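Clesholm Fixed-Height Work Table

4 min read

The Clesholm is a work table for sewing rooms, mail rooms, school art rooms and anywhere else that needs a big flat surface that stays put. It comes in one height and two lengths. Grerel has kept the design much the same over the years, so replacement parts fit older tables as well as new ones.

Price is $3,199 for the long table, delivered to a metro address. The short table is priced on request, as are orders of more than four.

What it is like to use

The table stands 74 cm high, which suits seated work for most adults. If your staff stand all day it will feel low, and you should look at the Prandlow instead. We do not recommend putting blocks under the Clesholm to raise it. The feet have a small amount of adjustment for uneven floors and that is all they are meant for.

The top takes 50 kg placed anywhere on it, including at the corners. Heavier machines should sit over a leg. An overlocker or a paper guillotine is fine. A drill press is not, and vibration will work the bolts loose over time.

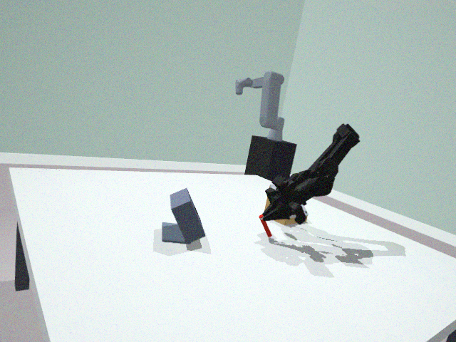 Cutting straight onto the top will mark it, and the marks do not polish out. Use a mat. Fabric chalk and pencil come off with a damp cloth. Permanent marker needs methylated spirits on a rag, wiped off with water straight after. Do not use cream cleansers or scouring pads, as they dull the finish and the dull patch then picks up dirt.

Hot irons need a pad under them. Heat damage is not covered by the warranty.

Delivery and assembly

The table arrives in two cartons, one for the top and one for the legs and fixings. The top carton is long and will not go around a tight stairwell, so measure before you order. Our drivers deliver to the front door or loading dock. Getting it upstairs is extra and has to be booked ahead.

You will need two people and a socket set. Lay the top face down on the flattened carton, fit the legs finger tight, then tighten them in diagonal pairs. Turn the table over with both people lifting - dragging it onto its feet can bend a bracket. Check the bolts again after the first month of use.

Returns

Unassembled tables in the original cartons can be returned, less freight. Assembled tables can only come back if there is a fault. Keep the label from the top carton, as the warranty claim form asks for the batch code.

Orders placed in December are sent out when the warehouse reopens in January.

Related items

Prandlow Standing Bench
Pennington Drawer Unit
Grerel Cutting Mat, Large
Clesholm Replacement Feet
Pennington Stacking Stool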